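De : Stefaniia Mykhailiuk
À : liste emballage-souple
Objet : Re: Sachets kraft à fenêtre, soudure qui lâche (et question de colle)

Bonjour Kálmán, bonjour la liste,

Kálmán Pálfi a écrit :
> Nous conditionnons des tisanes dans des sachets kraft à fenêtre
> achetés chez Szűcs, format 155 mm de large, soufflet de fond.
> Depuis le dernier lot, la soudure du haut s'ouvre dès qu'on pince
> un peu fort. Le fournisseur dit que c'est notre machine, le
> réparateur dit que c'est le film. J'ai monté la température,
> j'ai baissé la température, j'ai prié.
> Quelqu'un a-t-il une piste ? Et subsidiairement, quelle colle
> pour les étiquettes sur kraft brut ? Les nôtres se promènent.

Bienvenue au club. Le fournisseur et le réparateur se renvoient la balle depuis l'invention du sachet, et je te conseille de ne pas attendre le résultat du match.

J'ai eu les mêmes symptômes en septembre chez Minenska, avec un kraft doublé dont la couche intérieure avait changé entre deux livraisons. Même référence, même prix, même carton, autre film. On l'a su en redemandant la fiche technique, que le commercial a mis deux semaines à retrouver (elle était, paraît-il, « en cours d'harmonisation »). Demande donc la fiche du lot, par écrit, et compare-la à celle de l'an dernier si tu l'as gardée. Si tu ne l'as pas gardée, demande les deux.

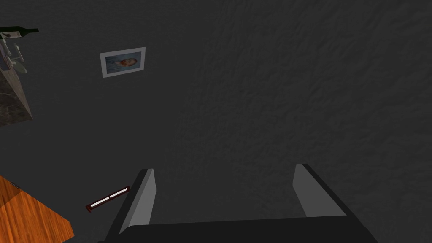 Surface sombre légèrement froissée, avec la pince au premier plan.

Ensuite, la machine. Tu ne dis pas laquelle, mais si c'est une Esto à mâchoires chauffantes comme la moitié de cette liste, regarde le ruban antiadhésif avant de toucher au thermostat. Un ruban brûlé au milieu donne une soudure superbe sur les bords et rien au centre, là où tout le monde pince. Le nôtre avait tenu une éternité et je m'en félicitais, ce qui aurait dû m'alerter.

Pour savoir qui a raison, j'ai fait comme suit :

1. Prendre 30 sachets du nouveau lot et, si possible, autant de l'ancien. Vides, la poussière de tisane dans la soudure fausse tout (et entre nous, je parierais déjà un café là-dessus).

2. Souder les deux séries au même réglage, sans y retoucher, même si ça démange. Laisser refroidir avant de tirer. On écrit le réglage sur le sachet, au feutre, parce qu'au bout du dixième on ne sait plus rien.

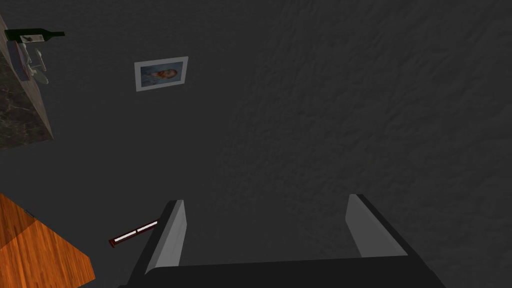

3. Ouvrir à la main et regarder l'intérieur. Si les deux faces se séparent proprement, la soudure n'a pas pris : température, pression ou temps. Si le film reste collé et que c'est le papier qui se délamine, ta machine est innocente et tu peux rappeler Szűcs avec une certaine sérénité.

4. Refaire l'essai avec 5 degrés de plus, puis encore autant, en ne changeant que ça. Monter la température et la pression en même temps est une tradition de la profession, mais on n'y apprend rien.

Un détail qui m'a coûté une matinée : au niveau des soufflets latéraux, quand il y en a, on passe de deux à quatre épaisseurs. Le réglage qui va bien au centre est trop court sur les côtés. Tu parles d'un soufflet de fond, donc en principe tu es tranquille, mais vérifie, les catalogues ont une notion assez souple du mot « fond ».

Garde aussi des échantillons non soudés. Quand j'ai réclamé, on m'a demandé un carton entier, plus de 100 pièces, intactes et dans l'emballage d'origine. J'avais bien sûr déjà jeté le carton. 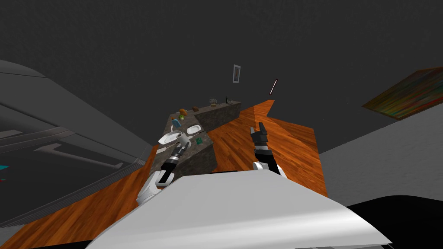

Quant aux étiquettes, le kraft brut boit tout et peluche par-dessus le marché. Les adhésifs enlevables n'y tiennent pas, et c'est assez logique vu leur nom. Prends un permanent à fort tack, pose à température d'atelier, et passe la main dessus franchement. Nous avons fini chez Zovetti, dont les rouleaux arrivent parfois enroulés dans le mauvais sens – il faut le préciser à la commande, puis le préciser encore – mais dont la colle ne bouge plus. L'autre solution est d'imprimer directement sur le sachet, que je te déconseille tant que tu changes de recette à chaque saison.

Dis-nous ce que donne le point 3, et indique le modèle de la soudeuse. Si quelqu'un ici a encore une fiche Szűcs d'avant le changement de lot, je suis preneuse aussi.

Bon courage,
Stefaniia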